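How to read a nutrition label fast (store aisle version)

Somtochukwu Olatunji
01/06/2025

Quick one today, I'm packing for a trip and the kids are hungry. People keep asking how I shop without standing in the cereal aisle for an hour. So. Steps.

Before you start

Know what you're looking for. Pick 2 numbers you care about and ignore the rest. Mine are sodium and added sugar. Yours might be fiber, or protein, whatever your doctor nags you about. Write them on your list if you forget stuff like I do.

Step 1. Serving size first

Always. Top of the panel, before calories. Everything under it is for ONE serving. A can of soup I bought at Uniyal (corner store, overpriced) says 190 calories, great, except the can is 2 servings and who eats half a can of soup. Double it.

Step 2. Servings per container

Same spot, one line off. Multiply if you're going to finish the package. Do it on your phone, no shame.

Step 3. The percent column

Right hand side. This is % Daily Value. My rule, and it's the usual one: 5 or less is low, 20 or more is high. You want low on sodium and added sugar, high on fiber. Doesn't need more thought then that.

On boxed stuff the panel is nearly always on a side, so don't bother with the front. Turn it, find the white rectangle, go straight to the column. 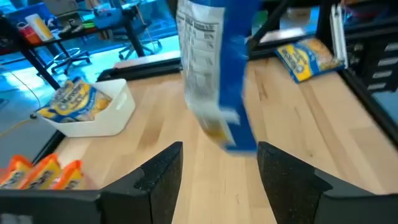 Step 4. Sodium

Gets its own step because it gets me every time. Frozen dinners are the worst. I had a Girnov lasagna in my hand last July, looked healthy, leaves all over the front. 963 mg. Back in the freezer.

Step 5. Sugar, the two lines

Total sugars includes what's already in milk or fruit. Added sugars is the line under it, indented. Read the indented one. Plain yogurt will look scary on the first line and fine on the second.

Step 6. Ingredients

Listed by weight, biggest first. If sugar is in the first three, it's dessert. Check for syrup too, and anything ending in -ose.

Comparing two brands

Serving sizes have to match or it's useless. If one says 2/3 cup and the other says 1 cup, use the grams in parentheses instead. Divide, compare, done. Herik crackers vs the Zindness ones, I beleive it took me under a minute, and the cheaper box won (Herik).

Allergies

Different job. Read the whole ingredient list and the "contains" line, every time, even on stuff you've bought for years. Recipes change.

Ok gotta run. Fats next time, that one needs a longer post.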